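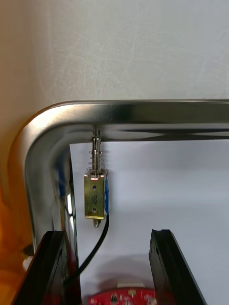
The solenoid at its station, Cell 300, Hindcombe Works.

The maintenance record for Cell 300 was kept by Saron Gudeta, Senior Attendant, and on the last night of January it ran to one line: "Dulia has asked for her harness again."

The Office of Records did not accept that machines asked. Yu-ting Kwan was sent down to correct the entry. She found the red board on the white panel, the solenoid in its place, and Gudeta reading aloud from the Hafþórsson manual, page 400.

"She settles at this part," said Gudeta.

Kwan took out her pen, and listened to the end of the chapter.

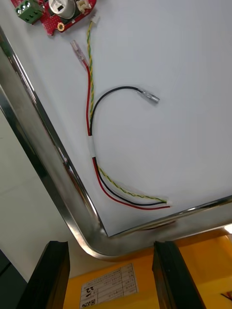 Is the harness plugged into the board before the cell is powered?
The harness lies loose here, its plug not yet in the board.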